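搜索 请输入关键词 搜本刊 热门搜索:茶歇 夜班 手冲

夹起一只杯子的手艺

认识Aurelia Nistor的人都知道,她摆茶歇台是不看手的。眼睛望着门口,嘴里跟同事聊着昨晚煲的汤,手底下一摞杯子就顺顺当当地分出去了,口朝下,排得齐齐整整,像是它们自己走过去站好的。我第一次见她干活,是五月的一个清早,会议中心的灯还没全开,我捧着本子站在旁边,想记点什么,结果光顾着看,一个字也没写。

她在Umomeck做了好些年。这家公司替写字楼和会场办茶歇,咖啡、茶水、小点心,都是些不起眼却少不得的东西。忙的时候一场要招呼300位客人,开场前的那段时间,后厨和过道里全是推车的声音。从去年起,公司开始琢磨让机械臂来做备台里最重复的那一段:取杯、分杯、递杯。项目起了个名字叫Drasaron,念起来有点拗口,员工们私下叫它“老德”,叫得像个刚调来的同事。

我去之前,心里是预备好了要写一篇有点伤感的稿子的。机器来了,人走了,这样的故事大家读过不少。可在那里待了几天,喝了他们好多杯茶以后,我发现事情要琐碎得多,也有意思得多,有些地方到现在我也没想明白。

比方说,机器得有人教。教的办法很朴素:人手里握着夹爪,把平时用手指做的动作,用夹爪重新做一遍,夹爪上的相机把过程录下来,再拿去给机械臂学。公司问谁愿意来,Aurelia头一个举了手(她说主要是好奇,另外坐着的活儿对膝盖好)。头几天她气得够呛!做了那么多年的动作,隔着两块硬邦邦的夹指,忽然就不会了。劲儿使大了,杯口就扁;使小了,杯子打滑。她跟我学那个滑下去的声音,“噗”的一下,学得特别像,说晚上回家洗碗都在想这件事。

慢慢地,她开始留意自己从前怎么做。杯子叠紧了,她的拇指会先轻轻转一下再往外带,这一转她从来没对人讲过,带新人的时候也没讲过,因为她压根儿不知道自己在转。现在她得把这一转拆开,讲给工程那边的Dale Charbonneau听。Dale管夹爪的安装和维护,话不多,每回听完就低头拧螺丝。他承认,最初的方案里,大家觉得取杯子是最容易的一步,排在进度表最前头,留的时间也最短,后来那张表改了又改。

“她问我的问题比我问她的多,”Dale说,“她老问机器为什么要从那个角度进去。我得回去查,有时候查完发现她是对的。”

变化也落在排班表上,这恐怕才是多数员工真正惦记的。从前备台的人要提早大约40分钟到场,现在有几个场地试着让机械臂先做一部分,早班的人可以晚些来。听着是好事,可是晚来就意味着工时少了,工时少了,月底的数目就不一样。Ayodele Wike为这个找过主管两回,态度很客气,账算得很细。公司后来答应,教机器的时间按正常工时算,试点场地的人也可以报名去教。报名的人不少,能排上的没那么多,这个疙瘩现在还在那儿。

Ayodele自己倒是很喜欢教。他说以前一天下来,客人走了,台子收了,什么也留不下,第二天从头再来。教过的东西好歹存在那里了。不过他又补了一句,存在那里,归谁呢?签同意书的时候写的是归公司,他签了,签完在更衣室里坐了一会儿。这话他讲得平平淡淡的,我却记了很久。

下午的练习我从头看到尾。拿着夹爪的人不大说话,桌面是浅色的木头,白杯子摞得高高的,夹指张开、靠近、合上,再来一遍。看久了会觉得困,又舍不得走开,跟看人织毛衣差不多。中间有人端来切好的橙子,大家停下来吃,吃完擦干净手,接着练。
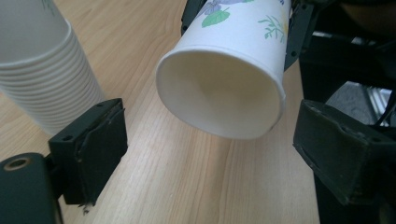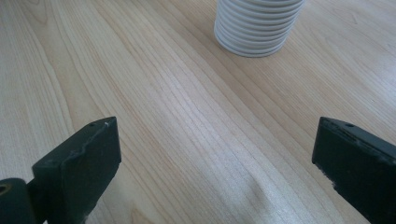
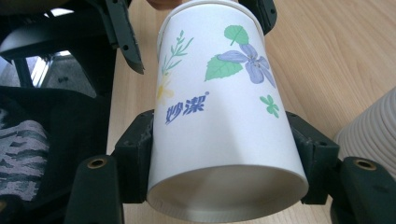
Snædís Bjarnason读过这篇稿子的初稿,回信说我把排班那一段写得太轻了,她希望读者知道,少掉的那些工时里有人要付房租,也有人正好能送孩子上学,同一张表在不同的人手里分量很不一样。我想她说得对,那一段我添了几句,大概还是不够。

临走那天,Aurelia正带一位新来的姑娘备台。她停下来,捏住杯沿,把拇指那一转慢慢做了一遍,让姑娘看清楚,又叫她自己试。姑娘试了两次,带出来两只叠在一起的杯子,两个人都笑了。旁边的水壶开了,Aurelia过去关火,回头喊她接着练。

读者评论

橘子皮:我妈在食堂干了一辈子,看到拇指那一段马上转给她了,她回我三个字:就是嘛。

Brynhildur Norðdahl:想知道教机器的工时以后教完了怎么算?文章里没写,希望有后续。

慢车上的人:叠紧的杯子连我都常常一拿拿两只,机器学这个不容易,祝“老德”好运。

匿名读者:同意书那句看得心里一沉。我们仓库也签过类似的,当时大家都没细看。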